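# About Karaki

Karaki is a school of everyday housekeeping, founded by Irja Hakala and Anneli Sjöberg to teach the ordinary work of a home: clearing a table, putting dishes away, folding linens and sorting small belongings into trays and boxes.

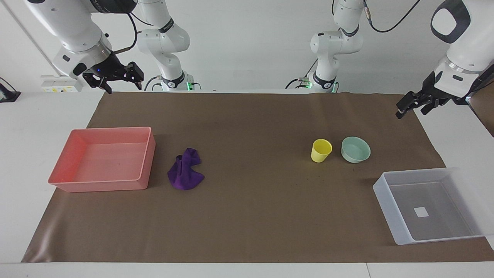 The school began with a single evening course and 13 students. It now occupies the second floor of the former Fadside mill building, where it keeps two teaching rooms, a linen room and a small reference library. More than 588 students have completed the basic course. Many were setting up a first home; others came to us after an illness or a move and wished to regain confidence in daily tasks.

## What we teach

Instruction is given at the table. Students work with cups, bowls, cloths, trays and lidded boxes of the kind found in most kitchens, and they practice each task until it can be done calmly and without prompting. The basic course covers table clearing, folding and drawer storage. The advanced course, offered each March, adds pantry planning and packing for a move.

Table surfaces are covered with paper before practical work. Students are asked to leave the table as they would wish to find it – cloths folded, cups and bowls returned to the shelf, paper rolled for reuse where its condition allows.

## Our staff

Irja Hakala serves as principal. Anneli Sjöberg directs the basic course and is the author of the school's handbook, *A Table in Order*. Valtteri Kiiskinen teaches storage and packing. Hilkka Rautiainen is responsible for admissions and for our agreements with local employers, including the Kisau residential homes, whose new kitchen staff attend the basic course.

## Admissions

The autumn term opens on 4th September. No previous experience is required. Applications are accepted in writing or at the school office, Room 2, during office hours. Applicants who need a lower table or a seated workplace should note this on the form so that a place can be prepared.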